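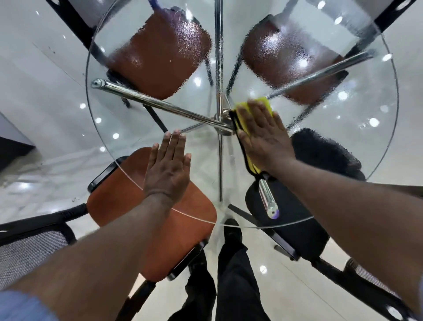
Paño amarillo y mesa redonda, la tarea elegida por el grupo de Kendden.

El club de robótica de Kendden ya tiene tema para el concurso escolar de Ditport, y les confieso que cuando me lo contaron me reí un poco: ¡limpiar una mesa de vidrio! Después me pasé una tarde con ellos y se me fue la risa, porque la cosa tiene bastante más miga de lo que parece.

El proyecto se llama Grullska (el nombre salió por votación y todavía hay quien protesta) y lo llevan 15 alumnos con su profesor, Nicanor Godoy. La idea es que un brazo robótico aprenda a pasar el paño por una mesa a partir de grabaciones hechas por personas, vistas desde arriba, más o menos como uno se ve las manos cuando limpia. Llevan ya casi 200 grabaciones y quieren seguir sumando hasta la entrega, que es en diciembre.

Me senté un rato con Ylva Söderlund, que se encarga de revisar los videos uno por uno, y me explicó por qué se metieron con el vidrio. "Con una mesa de madera el programa distingue bien dónde termina la mesa y dónde empieza el piso", me dijo. "Con esta ve las sillas a través, ve las patas cromadas, ve las luces del techo reflejadas por todos lados, y encima las gotas lo deforman todo". Yo miré la mesa un buen rato después de eso y, la verdad, tenía razón - hasta a mí me costaba saber qué estaba encima y qué debajo.
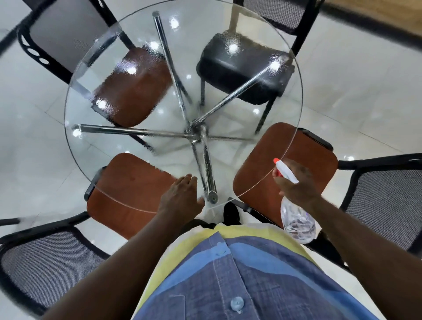 La botella pulverizadora sobre el vidrio, con la otra mano apoyada en el borde.

Lo del pulverizador va aparte. En el club discutieron bastante si el robot tenía que rociar además de secar, y por ahora ganó la postura de Asger Hviid: se graba todo, rociado y paño, pero al concurso se presentan solo con el paño. Gatillo y brazo mecánico no se llevan bien todavía, según él, y prefiere una sola cosa que salga decente. Kaj Gunnlaugsson no está nada de acuerdo y sigue probando por su cuenta con una pinza que imprimieron en el taller (me la mostró con mucho orgullo, aunque le falta un dedo).

En Ditport se inscribieron 46 equipos, y cada uno tendrá 2 intentos delante del jurado. Se puntúa la superficie que queda sin gotas y se descuenta si el brazo golpea algo, así que el grupo anda ahora muy preocupado por las sillas. ¿Se dejan arrimadas o se apartan? Las bases no lo aclaran y ya mandaron la consulta.

Quien tenga en casa una mesa de vidrio y quiera prestarla unos días para las pruebas puede hablar con Nicanor a la salida de clase. Redonda o cuadrada, les sirve igual, y prometen devolverla limpia.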